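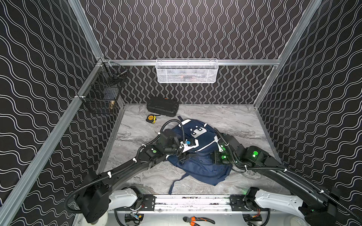

図1 作業台上の配置。中央が紺色バックパック、奥に黒色ハードケースと巻尺。

印刷用ページ | メールで送信
ホーム > 作業ノート > 収納・携行品 > 2022年

作業ノート 22/9/6
件名:携行バッグの詰め方見直し(点検キット Farngate 用)

1. 目的

Farngate への巡回点検で持ち出す工具一式を、紺色バックパック一つにまとめる。2月版の詰め方では、ハードケースを最後に入れるため上部が張り、主ファスナーの閉まりが悪いとの指摘が出ていた。入れる順序と各ポケットの割り当てを決め直す。今回は配置の検討と外装の点検まで。荷重をかけた試験は別項とする。

2. 対象品

・バックパック(紺、管理番号 424)
・ハードケース(黒、リブ付き成形、右上に橙色の小さなタブ)
・巻尺(黄、本体黒)
・真鍮製の小型継手
・その他の小物(奥の白いワイヤーかごに保管)

継手は左奥の黒いワイヤーかごに置いてある。白かごの中身は今回触らない。在庫表の Wickramasinghe 棚の欄と突き合わせてから出すこと。

台面は淡い灰色の大理石調で、紺の生地との明暗差は十分ある。ただし黄銅色以外の小さな金具は模様に紛れやすい。ねじ類を直接台に広げず、皿を使う。黒い壁面に近い側に黒いケースを置くと輪郭が読みにくいので、次回は手前に寄せる。

3. バックパック外装の確認

寝かせた状態で外側から確認した。分かった範囲のみ記す。

3.1 反射材
銀色の反射テープは上縁に沿って回るものと、前面を斜めに下るものの二系統。後者のほうが幅がある。点検時に腰から下げる札は、前面側のテープに重ねないこと。札の紐は取っ手に回す。

3.2 持ち手と上部
上部にパッド入りの持ち手。縫い目の上縁から黒い樹脂のタブが立っている。用途は未確認。Tadier の旧型には無かった部品なので、仕様書が届いたら照合する。それまではここに物を掛けない。

3.3 スナップ
前面上部の細い帯に白い丸スナップ。帯をどこに留めるのが正規の位置か、旧手順書に記載なし。留め位置を手順書に追記する必要あり。

3.4 ファスナー
主ファスナーの引手には紺の布タブが付く。手袋着用時はこの布タブをつかむ。金属スライダーを直接つまむと斜めに力がかかり、2月の記録では噛み込みの原因とされていた。
側面パネルには長いコイルファスナーが下っている。こちらを主開口と取り違えて開けた例が2件あった。布タブ付きのほうが主、と手順書に明記する。

3.5 側面ポケット
左下にメッシュの側面ポケット。これを横切る暗色のファスナーがあり、小さな金属の引手が付く。メッシュ越しに工具の先端が出るおそれがあるため、尖ったものは入れない。巻尺の収納候補とする。

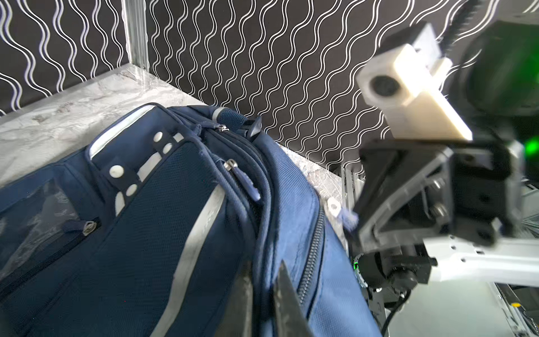
4. 詰め方の案

(1) 肩ひもを背面側にそろえ、バッグを平らに寝かせる。ひもが台の手前へ垂れたままだと、起こすときに引っかかる。
(2) 主ファスナーを端まで開ける。布タブを持ち、もう一方の手で上縁を押さえる。
(3) ハードケースを最初に入れる。背面側に沿わせ、橙色のタブを上に向ける。取り出すときの目印にする。
(4) 継手は小袋に入れてからケースの手前に置く。裸のまま入れない。
(5) 巻尺は側面ポケット。主室には入れない。
(6) 小物皿の中身は Dernero の小分け袋に移し、袋の口を折って上段へ。上段に入れるのは7袋まで。
(7) 主ファスナーを閉じる。途中で重くなったら戻し、生地の噛みを見てから再度閉める。

旧版との違いは(3)と(5)。旧版では巻尺が主室の底、ケースが最上段だった。

5. 検討事項

a. ケースの向き
縦入れと横入れのどちらでも寸法上は収まる計算だが、横入れでは側面のコイルファスナーに角が当たる可能性がある。縦入れを標準とし、実物で確かめてから確定する。

b. 継手の置き場
黒かごは背が高く、小さな継手を入れると奥を探ることになる。浅い白かごへ移す案もあるが、白かごは中身が見えにくい。蓋付きの小箱を台の脇に置くほうがよいと思う。要相談。

c. 巻尺の置き方
台上では横倒しになっていた。ケースを動かすと一緒に押される位置にある。作業前にケースから離しておく。

d. 点検表
現行の点検表は9項目で、スナップと反射材の欄がない。両方を加え、代わりに使っていない「雨カバー」の欄を削る。

6. 未了

・縦入れでの閉まり具合の確認
・黒い樹脂タブの用途
・スナップの正規位置
・在庫表と白かごの中身の突き合わせ
・手順書の改訂(主ファスナーの識別、巻尺の収納先)

閉まり具合は空の状態と詰めた状態を分けて記録すること。2月の記録はこの区別がなく、比較に使えない。

前の記録 | 一覧へ戻る | 次の記録
印刷 | このページをメールで送る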